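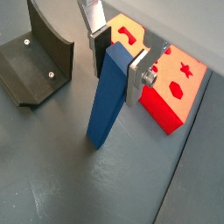
2 min read

Tiltgate Community Hall: Winter Walk-Through Checklist, With Comments

Inspection date: Tuesday, February 6, 2024
Inspected by: Murdo Ritchie
Areas covered: entry, main hall, kitchen, playroom, boiler closet, rear lot

Ratings are OK, Fix, or Stop. Stop means the area stays locked until the item is cleared.

1. Entry and front steps
Handrail tight on both sides: OK
Non-slip strips on steps: Fix. Second step strip is lifting at the left corner. Glue will not hold in this weather. Replace the strip.
Door closer: OK. Adjusted one quarter turn, closes without slamming.
Salt bin: Fix. Lid is cracked and the salt has caked.

2. Main hall
Exit signs lit: OK
Exit doors open with one push: Fix. East door sticks at the bottom. It opens, but a child or an older person would have trouble with it.
Stacked chairs: OK. Keep stacks at eight or lower.
Extension cords: Fix. One cord runs under the rug by the stage. Remove it. This was also on the June list.
Fire extinguisher: OK. Gauge in the green, tag current.

3. Kitchen
Range hood filter: Fix. Heavy grease. Wash or replace before the next supper.
Outlet by the sink: OK. Trips and resets on the test button.
First aid kit: Fix. No burn dressings. Two packets of wipes past date.
Hot water at tap: 121 degrees. Turn the mixing valve down slightly and read it again next visit.

4. Playroom
Outlet covers: OK
Shelving anchored to wall: Fix. The tall unit has one bracket out of two. Do not load the top shelf.
Blocks and shape sorters: OK. Nothing small enough to fit in the choke tube goes on the toddler shelf. Foam pieces with bite marks or tears go in the trash.
Window cords: Stop. The north window still has a looped cord at crib height. Room stays locked until it is cut and fitted with a cleat.

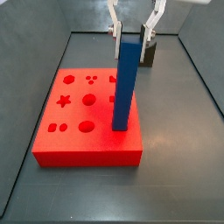 Sirkka Juntunen asked whether the playroom could open on weekday mornings if the north blind were simply taken down, as the toddler group has been meeting in the hallway and that is no safer.

Comment from M.R.: Yes. Take down the blind, cord and all, and I will change the rating to Fix for the shelf bracket only. Put a sign on the tall unit.

5. Boiler closet
Carbon monoxide alarm: OK. Tested.
Clearance around boiler: Fix. Paint cans and a folded banner within two feet. Move them to the shed.
Meter reading: 1,804

6. Rear lot
Light over back door: Fix. Flickers when cold.
Drain grate: OK
Trash enclosure gate: Fix. Latch bent, gate swings out into the walkway.

Send corrections to the hall office. Next visit covers the roof hatch and the attic ladder, both skipped this time for ice.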